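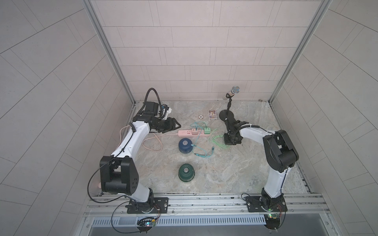
How much should a small shop set aside for spare grippers in the first year?
Plan on one full spare per arm, plus a bag of extra fingers.

benchrat_69
That's what we did at Jutundale and I'm glad. Two arms on one rail, and we priced the second gripper set into the original order. Staltusard quoted us 3000 for the pair and I nearly fell over, but downtime costs more.

mossyoak
Hmm, I'd put that money into cables first! We're 9 months in and haven't touched our spare gripper (still in the bag). Wrist cables, though, we've replaced twice already.

benchrat_69
Fair, but a cable I can get in two days. Gripper lead time was 12 weeks when I asked in February.

pluggedin
Depends what you're picking up, doesn't it? Chargers and cords and little round tins are easy on fingers. Metal castings, not so much. I'd rent a spare from Bultura if they still do that.

mossyoak
They do, minimum term is a year though. I did the math and buying wins.

Esfahani_fan
Posted March 2, 2022
Whatever you pick, get the quote to list fingers separately. Mine came lumped in with the mounting plates and I had to go back and argue for it.

benchrat_69
Good tip, asking them for a split quote tonight.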